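Wustton Library to Keep Its Thermostat Where People Can See It

The Wustton branch library will reopen its upstairs reading room in November with a new heating and cooling system, a new set of rules for using it, and a thermostat mounted in full public view. The last of these took the longest to agree on.

Two years of complaints led up to the decision. The library's comment book, which is meant for suggestions about books, holds 767 entries for that period, and 300 of them concern the temperature upstairs. A fair number were written by the same few hands, some in the morning to say the room was an icebox and again after lunch to say it was a greenhouse. One entry reads only "Still." Staff say they knew exactly what it meant.

The old system came with the building and had two settings, which regulars called Sisholm and the Sahara, after the drafty lakeside town up the road and a place most of them have not been. The switch was kept in a locked closet behind the large-print westerns. Everyone upstairs believed that someone else had the key.

Under the new arrangement, the room is divided into four zones, each with its own wall unit. Gasser, the heating and cooling firm from Sisholm that won the job, recommended one zone. The library asked for four after a public meeting at which people who sit by the windows and people who sit by the periodicals found they could not agree on what the word "mild" means. The meeting was held upstairs. Several people kept their coats on, and at least one fanned himself with the agenda.

Wall units of the kind now common in offices and workrooms have a good deal going for them. They sit high up, out of reach of anyone with an opinion, and they can be serviced without taking down a ceiling. They also have to blow somewhere, and the person in that somewhere tends to write letters. 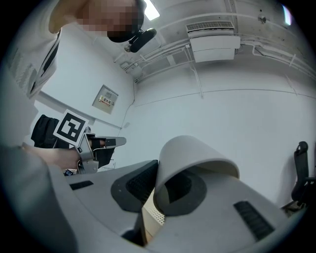

Four zones will only mean four arguments, according to a reader who wrote in under the name Cold Ankles, and the library would have done better to spend the money on blankets. The same reader asked that the chair nearest the atlases be left exactly where it is, whatever happens to the air.

The chair will stay. The library confirmed this in writing, and the letter has been pinned to the notice board beside a card offering a piano to anyone who can get it down a flight of stairs.

As for the rules, they fit on one page, though it is a page with narrow margins. Visitors may ask the desk to move the temperature in their zone up or down by two degrees. A second request from the same zone must wait an hour. Requests made on behalf of a plant will not be considered. Windows may be opened in any zone where the unit is off, and the desk has been asked to check that it is off, given what went on last winter.

The thermostat itself is made by Triven and will be fixed to the wall by the stairs, behind a clear cover. Visitors will be able to read it but not touch it - an arrangement that seems to have pleased both sides a little and neither side much. An earlier plan for a second, decorative thermostat that people could adjust as they liked was dropped after it was described out loud at the public meeting.

The reading room stays closed until the work is finished. Newspapers have been moved downstairs to the children's section, where the chairs are small and the temperature is, by all accounts, very nice. A new comment book has been ordered for the upstairs desk. It has more pages than the old one.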